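Search this site Go

News > Members' days out > Gerkwood open day

I went along to the Gerkwood open day in Blackburn expecting big orange arms throwing car doors about, and spent most of the afternoon watching people do laundry! Well, sort of. The team there are working on a robot called Vira that will one day (they hope) fold your washing, and to teach it they fold clothes themselves, over and over, with a hand-held gripper. Blagoje Tomić, who showed our group round, told us they've got 637 goes at T-shirts saved so far and want 4,000 before they move on to towels. I did ask if he folds his own at home and got a very long look.

Then we were allowed a try. I'm a decent folder, I worked in a shop for 17 years, but picking up a sleeve with one jaw instead of your fingers is a different thing altogether – you keep grabbing too much, or the whole shirt comes with you. My neighbour got the hang of it far quicker than I did and has mentioned it since.

There's another open day in June, over at the Bolanside building this time, and I've already put my name down. Tea was free, parking wasn't.

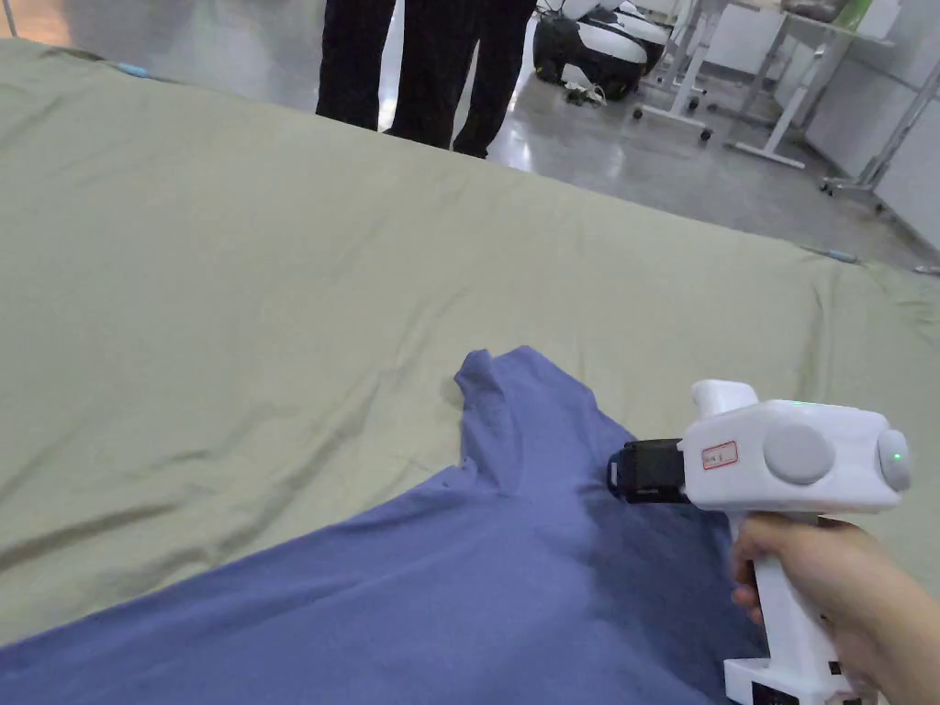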